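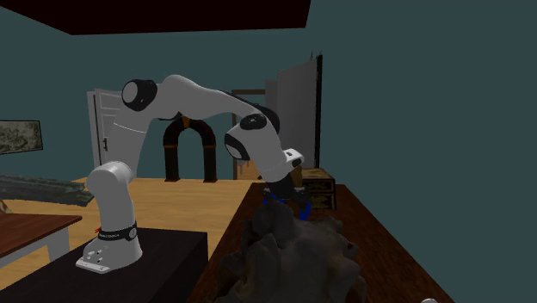 Keegan Thibodeau

The Onholm countertop oil has been on my kitchen counters since November, long enough to judge it as a finish and not as a smell in a can. It is a hardwax oil sold for interior wood: counters, tables, window sills. I applied it to two runs of solid beech, sanded to 180 grit and vacuumed.

Application is simple. The oil is thin and spreads well with a white pad. The label calls for two coats with 6 hours between them. At room temperature the first coat was still tacky at that point, so I left it overnight. Wipe off the excess early. A patch I missed near the sink dried glossy and had to be scraped back.

Color shift is moderate. Beech goes from pale pink to a light honey tone and then holds. Sheen is low and even, apart from end grain, which took a third coat before it stopped drinking.

Water resistance is good. Standing water left for an evening wiped off clean. Red wine left a faint ring that came out with a gray pad and a dab of fresh oil. Heat resistance is average – a mug is fine, a saucepan is not.

Against the Cerkel oil I used before, Onholm cures harder but is slower to repair, as new oil needs a full day to blend in. Cerkel can be touched up after breakfast and used at lunch.

The lid is poor. Mine skinned over after 4 weeks, and I now decant into a smaller jar.

Recommended for counters, with a third coat around the sink cutout.

Contact | © Dronel Reviews | Back to top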